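Okau Bench Arm Build Guide
8 min read
Home | Parts | Wiring | Section 4 | Section 5 | Downloads

Section 4. Bench set-up and first sorting run

Complete Section 3 (servo centering) before starting. This section covers fixing the arm to the bench, laying out the trays, and teaching the pick and place points. Allow 40 minutes the first time.

4.1 Mounting

1. Clear the bench in front of the arm. Wipe off sawdust and print scraps.
2. Set the base plate at the left side of the work area with the arm facing inward.
3. Clamp the base plate. Push sideways on the middle joint with one finger. If the base shifts, tighten the clamp and push again.
4. Route the long cable along the upper side of the arm. Leave a loop at each joint large enough for full travel.
5. With the power off, move every joint by hand from stop to stop. No cable may go tight or enter a joint.

CAUTION: Do not move the joints by hand while the servos are powered. The gears in the small servos strip easily.

4.2 Trays and blocks

The Drisska sorting program uses two trays, one teal and one orange. Tray size is not critical, but both must be the same height.

1. Place the trays side by side with the rims close together, the teal tray on the left.
2. Check that the gripper can reach the far wall of each tray without the arm being fully straight. Leave at least 20 mm of reach in hand.
3. Mark the tray corners on the bench with pencil. If a tray is bumped later, return it to the marks – do not teach the points again.
4. Use light blocks with soft or rounded edges. A block must weigh less than 30 g.

NOTE: A desk lamp placed low will throw long shadows from the blocks and the gripper. The wrist camera may read a dark shadow as part of the block. Raise the lamp or move it farther back.

4.3 Teaching the points

1. Power up and select TEACH. The arm goes to the rest position.
2. Jog the gripper to a point above the first block. Save as P1.
3. Lower until the jaw tips are level with the middle of the block. Save as P2.
4. Close the jaws in small steps. Stop when the block no longer slides under light pressure from a fingertip. Save the jaw value.
5. Raise to travel height. The bottom of the block must clear the tray rim. Save as P3.
6. Jog to a point above the center of the tray. Save as P4.
7. Lower, open the jaws, and raise. Save the release height as P5.
8. Repeat for the second color.

CAUTION: Keep one hand near the power switch during the first run. A wrong sign in P4 will drive the arm into the bench.

4.4 First run

1. Set speed to 20 percent.
2. Put one block on the bench at P1 and select RUN ONCE.
3. Watch the approach. If the jaws touch the top of the block on the way down, P1 is too far to one side.
4. If the block turns in the jaws, close the jaw value by one step and run again.
5. When four runs in a row finish without a correction, raise speed to 40 percent. Higher speeds shake the clamp loose on most home benches.

Views of the bench and trays for comparison with your own layout:
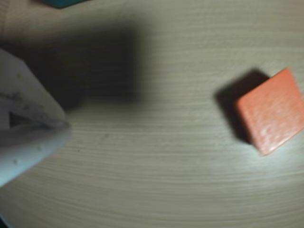
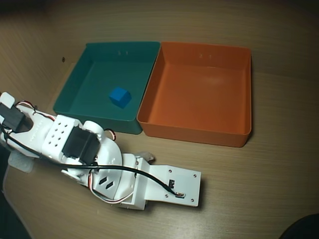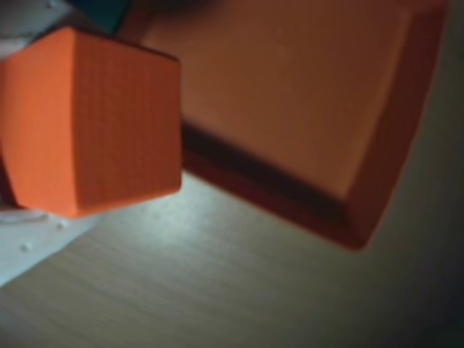 Carys Owen
Build guide editor, Okau

4.5 Common faults

Arm stops short of the tray. The base has moved. Check the clamp, then the pencil marks.

Jaws close on nothing. The block was not at P1. Mark the spot on the bench, or switch on color search (Section 5.2).

Block catches on the tray rim. P3 is too low. Raise it by roughly 4 mm and save again.

Servo hums at rest. The joint is holding against a load or a tight cable. Switch off and repeat 4.1, step 5.

Go to Section 5 only after both colors sort without a fault.

Home | Parts | Wiring | Section 4 | Section 5 | Downloads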